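Closoneo Tabletop Tidying Set: Data Card

Version 2

Maintained by the Sitholm household automation program. Questions and corrections should go to the program's data desk through the project page.

Summary

The Closoneo set holds 311 recorded episodes of a robot arm putting small household goods into an open storage container. It was assembled to help answer a narrow question: how close are present-day machines to doing one ordinary chore, the clearing of a table, without a person stepping in? The set does not cover kitchens, laundry, or floor cleaning, and results on it should not be read as a verdict on home robots in general.

Of the 311 episodes, 300 are released for training and evaluation. The remaining 11 were withdrawn after review, nine for gaps in the joint record and two for duplicate entries.

Background

Putting things away is among the first chores people name when asked what they would hand over to a machine. It is also one of the harder ones to specify. The goods differ in weight, stiffness, and finish, and a grip that suits a jar will crush a carton. Shop-floor packing stations handle similar items at speed, but they do so with fixed trays and known part lists. A household table offers neither.

Earlier work at Sitholm used wooden blocks and foam shapes. Policies trained on those objects did well in the lab and poorly on real goods, and the present set was built in response. Objects were chosen from what is commonly kept in a bathroom cabinet or on a bedside shelf: tubes, small jars, medicine cartons, and similar items. Worn packaging was kept in the pool on purpose. A creased carton gives way under the fingers differently from a new one, and its printed face may be harder for a vision model to match.

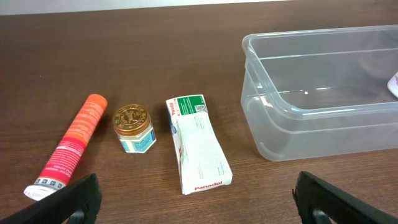
Can a robot clear a table on its own yet?

Under the conditions covered here it can finish the job part of the time, but not often enough to be left alone with it. The baseline policy needed human help in many episodes, most often when an item lay close to the container wall or slid away as the fingers closed.

Collection

Episodes were recorded at two sites, Sitholm and Dolan, with the same model of two-finger gripper and a small camera mounted near it. Operators guided the arm by hand controller. Each episode begins with the goods laid out on a tabletop and ends when the operator marks the task complete or abandons it. Abandoned episodes are kept and carry their own flag.

Operators were asked to vary the spacing and angle of the goods between episodes. They were not given a fixed layout. The Dolan site joined late in the project, and its share of the data is smaller.

Contents of each episode

Wrist camera video, in color.
Joint positions and gripper opening, sampled with the video.
A short written instruction, such as "put the tube in the container."
An outcome flag: complete, complete with help, or abandoned.
Site and session code.

Splits

The training split has 200 episodes and the evaluation split has 100. No session appears in both. Users who report results on a different division of the data are asked to say so plainly.

Baseline

A reference policy, Kernell, is provided with the set. It takes the camera view and the written instruction and returns arm motions. Kernell is meant as a starting point for comparison — it was not tuned for speed, and its motions are slow beside those of a person doing the same chore.

Known limits

Clear plastic remains a difficulty. Rims and walls pick up bright reflections, and depth estimates near them are unreliable. Users working on placement should expect errors at the container edge and may wish to score those cases apart from the rest.

The objects are few in kind and mostly light. Nothing in the set is liquid in an open vessel, sharp, or alive. Printed text on packaging is often partly hidden or too small to read, and labels should not be relied on as the only means of telling items apart.

The outcome flags were entered by the operators themselves. A second reader checked the evaluation split only.

Intended use

Research on grasping, placement, and instruction following. The set may also be used for teaching. It is not suitable for certifying a product for home use, and it must not be used to train systems that sort or dispense medicine. Medicine cartons appear as objects to be moved, and no effort was made to record what they contain.

Changes since version 1

Session codes were corrected for the Dolan episodes.
The outcome flag was split from two values into three.
The count of released episodes is now 300.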